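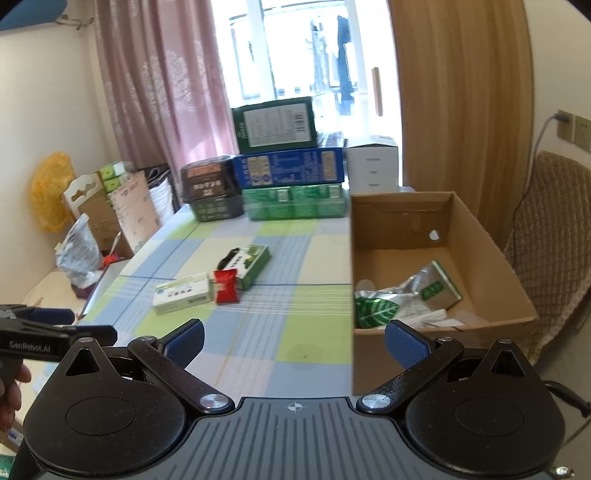 Students in the automation program at Lostcombe Technical College will present the results of a year-long project on robotic handling of household goods in July, the college announced. The project, carried out with the regional packaging firm Kivden, asked teams to teach a robot arm to sort, lift and pack everyday groceries using movements first performed by people.

The work is part of the second-year course in applied robotics, led by Dr. Tahira Mengal. Students recorded themselves moving packaged goods with hand-held grippers in kitchens, dining rooms and shared apartments, then used the recordings to train control software for the arm in the college's Bednarek Laboratory. In total, the class collected more than 400 recordings that met the standard set for the course.

"Our students have been accustomed to working at a clean bench under even lighting," Dr. Mengal said. "This year we required them to work in the rooms where people live, with patterned tablecloths, daylight from a balcony door and goods of every shape. The difference in the quality of their questions was evident within the first month."

Under the course rules, each team chose its own goods from three groups: rigid cartons, soft packets and items stacked on one another. Soft packets caused the most difficulty. Foil and thin plastic change shape when gripped, and several teams had to redo their work after finding that the software closed the fingers too far on snack packets and too little on boxes. A written report on at least one failed approach was required for a passing grade.

Henryk Krawczyk, a student whose team worked on stacked cartons, said the main lesson concerned the order of movements. "We had been lifting from the side," he said. "When we reviewed the recordings, the better attempts came from above, with the fingers fully open well before they reached the carton. We rewrote our instructions for the whole team after that and discarded the first set."

His teammate Kazimiera Walczak prepared the guide that later became standard for the class. It covers the height at which the gripper should be held, the speed of approach and the way a second person should hand over or remove goods between attempts. The department intends to issue the guide to incoming students in the fall.

Kivden contributed 675 hours of staff time over the course of the year, chiefly in the form of evening review sessions, and made its test hall in Viltley available for the final trials. Remigiusz Pawlak, the company's head of process engineering, attended most of the reviews and served on the grading panel. He noted that mixed orders remain a challenge for packing lines, where a single shipping box may contain flat cartons, multipacks and loose packets.

"The teams were asked to deal with the same mixture that our packers see on every shift," Mr. Pawlak said. "Some of the solutions were modest in scope, and we consider that appropriate. They can be tested, and two of them will be."

The two projects selected for further testing are Mr. Krawczyk's work on stacked cartons and a separate method for placing soft packets upright in an open box. Both will run on a trial line at Viltley through the end of the year. Students who wish to continue with the work may apply for one of nine paid placements offered jointly by the college and the company.

The July presentation will be held in the main hall of the college, beginning at 2 p.m. Each team will give a short talk followed by a demonstration on the laboratory arm. Bogumił Szewczyk, dean of the School of Engineering, will open the event and present the course certificates. Admission is free, and families of students are welcome. Visitors who would like to try the hand-held grippers may do so in the Bednarek Laboratory after the last talk.

Applications for next year's course in applied robotics are open to all students who have completed the introductory programming sequence. Forms are available from the School of Engineering office.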